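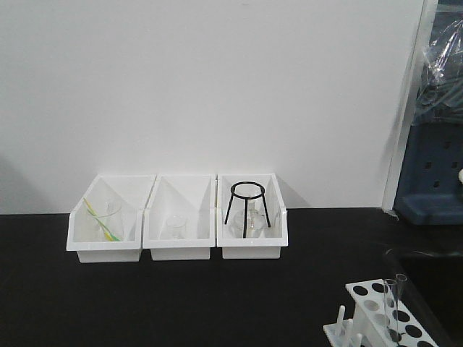

Page 33

6. The Beaker Incident and What We Changed Afterwards

Up to now this report has mostly been about things that worked, or at least worked after a bit of coaxing, so it is only fair to give a proper chapter to the afternoon when the arm broke a beaker and did not notice. We learned more from it than from any other part of the Drosura project, and we would have been glad to learn it more cheaply.

6.1 How the bench is arranged

Readers who skipped chapter 3 (we don't blame you, it is mostly about cable lengths) will want to know how the task goes. Three white open-fronted bins stand in a row against the wall, and the arm has to take the glassware and small equipment out of them one piece at a time. The test tube rack stays over at the right-hand front of the table, set at an angle, which caused us trouble of its own that we will come to. In the layout at the head of this chapter the left bin has a beaker with two thin rods leaning in it, the middle one has a small beaker and nothing else, and the right one has the black tripod with a flask under and behind it.

The middle bin looks like the easy one, and we had all assumed it was. There is a single object in it and plenty of room on every side. Unfortunately a small clear beaker in a white bin is very nearly invisible, even to a person leaning over the table, and our depth camera was worse at it than we were. It tended to see straight through the glass to the plastic behind, with perhaps a thin sliver of rim if the light happened to be kind.

6.2 What happened

We were running the pick sequence unattended for the first time, by which we mean that we were in the room but sitting at the other end of it with our backs half turned, writing up the Brander lab safety form. The arm finished with the left bin and moved across. The vision program found no rim that it was sure of, so it fell back on the last position it had saved for that bin, and that position was from an earlier layout where the beaker had stood nearer the front.

The gripper came down with its fingers open, and one finger landed on the rim. A careful system would have felt the push and stopped. Ours carried on down, because the force limit had been switched off two days before while we were tuning the lift out of the tripod bin (the legs kept brushing the fingers and tripping it) and we had forgotten to switch it back on. The beaker cracked down one side. The gripper then closed on what was left, reported a good grasp, and carried a piece of broken glass all the way over the table towards the rack, quite smoothly.

One of us heard the crack and reached for the stop button. We would like to say this was quick, but the button was on the far side of the keyboard and under a lab coat. No one was hurt. The glass came down on the table and stayed there, and we swept it up with the brush and pan, wearing the thick gloves, before going anywhere near the arm again.

6.3 What the log told us

The log was a great comfort, in that it agreed with what we remembered. Line 2626 has the vision program giving up and using the saved position, marked only as "info", which is the same label it uses when it starts up in the morning. Line 2707 has the gripper reporting success. Everything between those two lines is ordinary movement, and there is not one warning in it.

We spent a long evening being cross with the gripper for saying it had the beaker when it had a shard. Looking back, that was unfair. The Tuominen gripper reports success when its fingers stop before they are fully closed, and they had stopped. It had no way of telling one sort of glass from another, and we had never asked it anything else.

The other thing we found was the watchdog timer, set to 2000 milliseconds. We had chosen that number in the first week, when the arm was moving very slowly, and never went back to it. At full speed two seconds is long enough for the arm to get from the bins to the rack, so a stall could be over and done with before the timer took any interest.

6.4 What we changed

The force limit now switches itself back on whenever the program is restarted. If you want it off, you have to hold a key down the whole time, which is tiring and annoying and therefore works rather well.

The saved positions have gone altogether. If the camera cannot find a rim, the arm goes back to its parking place and waits for somebody to come and look. We get far more stops than before – mostly in the middle bin, as you might guess – and the full sequence takes longer than we promised in the proposal. Our supervisor at Damport was content with that, and so, after a little sulking, were we.

We shortened the watchdog and tied it to the speed of the arm. The message on line 2626 is now a warning, in capitals, with a beep. The stop button has been fixed to the front edge of the desk with two large screws, and lab coats go on the hooks.

6.5 What is still not right

Clear glass against white plastic remains a poor target. We tried a side lamp, which helped with the taller pieces and did very little for the small beaker. A sheet of dark card on the floor of the bin did better, but it slides about when the fingers touch it, and gluing it down would spoil the bins for the next group.

The thin rods are a separate worry. They lean diagonally across their beaker, so lifting the beaker first means lifting them as well, and we have seen them swing round as the arm turns. For the moment we take the rods first and by hand.

As for the rack, its angle means that the gripper has to turn its wrist before placing a tube, and the turn brings the outer finger close to any tube already standing there. We have not hit one so far. The clearance is smaller than we would like, and we have asked for the rack to be turned square to the table before the demonstration on Feb 27, 2026. If that can't be done, the placing step will be run at quarter speed with someone's hand on the button.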